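The bag mender of Braltar
March 26, 2019

I went to Braltar to get one zipper fixed and stayed long enough to drink two pots of coffee, so you're getting an interview out of it.
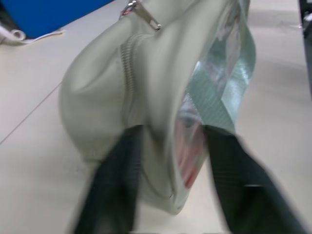
How she got started

Her shop is called Steltitz, which was the name over the door when she took the lease, and she never saw a reason to pay a sign painter. Before that she spent 22 years doing alterations at Barros, the department store (hems, mostly, and a whole lot of prom dresses!). "I was fine with hems," she told me. "Then a lady brought me her mother's handbag and I stayed up till two with it. I didn't want to give it back."

She opened in October with one secondhand machine and a box of pulls she'd been saving for years.

What comes through the door

Zippers, zippers, zippers. "People think the teeth are gone and the whole thing has to be ripped out," she said. "Most times it's the slider. It gets loose and stops squeezing the two sides together. I put on a new one and they're out the door in 25 minutes." A slider costs $40 less than what folks brace themselves for, and she loves watching their faces when she rings it up.

Straps are harder. Linings are the worst, and she charges for them like they're the worst. I asked about soft leather, the squishy kind I like, and she made a face. "Pretty, but it shows every needle hole. You get one try."

On throwing things out

She isn't preachy about it. Some bags she sends home unfixed, usually when the coating is peeling, and she'll say so before you've even set it down. But she did get worked up about a customer who paid $200 for a purse and wanted to toss it over a snapped ring. "A ring! I've got a drawer full of rings!"

My one tip from her: rub a plain candle along a sticky zipper, then run it back and forth a few times. I tried it on my winter coat on the train home to Florkitz, and now I'm doing every jacket in the closet.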